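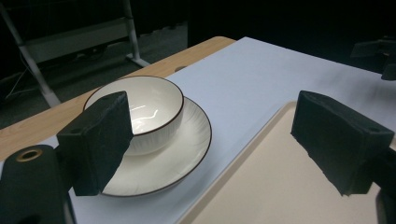

克里斯托夫·琼考（Kristóf Csonka）学做汤，是从听外婆的声音开始的。他说，外婆在锅子旁边从来不看钟，她听。"水要像一个人在隔壁房间小声说话，那个时候才可以放胡萝卜。"我们的谈话在十一月的一个下午，他一边讲，一边用手比锅的大小。他对餐具没有太多讲究，白色的瓷碗，下面放一个同样白色的碟子，他觉得已经很够。碗太花，客人就先看碗，汤就凉了。他的小店叫Sipos，是外婆出嫁以前的姓，店里有7张桌子，中午只卖汤。

我问他，为什么不卖别的菜。他想了一会儿。

"开始的时候我卖的。有炖肉，有面，还有一种甜的饺子，里面放李子。可是我一个人做，每样都做得不坏，每样也都不好。后来有一位老太太对我说，年轻人，你的汤我愿意走路来喝，你的炖肉我不愿意。我晚上回家，很生气，第二天早上就把菜单改了。"

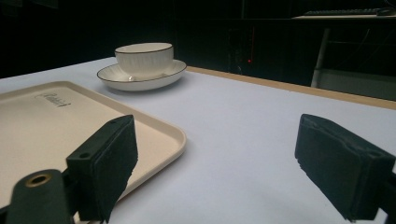
斯维亚托斯拉夫·列夫琴科（Svyatoslav Levchenko）
"饭桌旁边"栏目撰稿人

琼考现在有一个笔记本，里面写了108种汤。不是每一种他都敢卖。有一种酸樱桃冷汤，他做了三个夏天，还是觉得太甜。还有一种葛缕子汤，很穷的汤，只有面粉、油、葛缕子和水，他小时候生病才喝。"我把它放在菜单上，价钱最低。年纪大的客人看见了，会笑一下，然后点它。年轻的客人问我，这个里面有什么？我说，几乎什么也没有。"

他的骨头从一家叫Zarkell的肉店买，已经买了很多年。早上五点半他去拿，六点以前锅子要在火上。我问他可不可以用现成的高汤，他的表情好像我问他可不可以不洗手。

"可以啊，很多人用，我不批评他们。但是我用的话，早上这三个小时我做什么呢？"

关于盐，我们谈得最久。琼考认为大部分人放盐太早。汤在火上会变少，盐不会变少，所以早上刚刚好的味道，到中午就太重了。他自己是在开门以前二十分钟才放，放完以后叫洗碗的同事来尝，因为他自己从早上尝到现在，舌头已经累了。如果同事皱眉头，他就加一个切开的土豆。我说我母亲也是这样做的，他说："那么你母亲和我外婆犯一样的错误。土豆没有用，加水才有用。可是我还是放土豆，我习惯了。"

去年有一家叫Skalleo的公司找他，想把他的鱼汤装进罐头。他去谈了两次。第二次他们给他尝样品，他说味道很像，颜色也很像，就是喝完以后不想再喝一口。他没有签字。我问他后悔不后悔，他说冬天交暖气费的时候后悔，别的时候还好。

谈到最后，已经快要四点，他站起来去看明天的豆子。豆子要泡一个晚上，他用手搅了搅，挑出来两颗坏的，放在窗台上。我问他明天是什么汤，他说是豆子汤，放熏肉和一点醋，醋要客人自己加。

"你来的话，请早一点。豆子汤一点钟以前就没有了。"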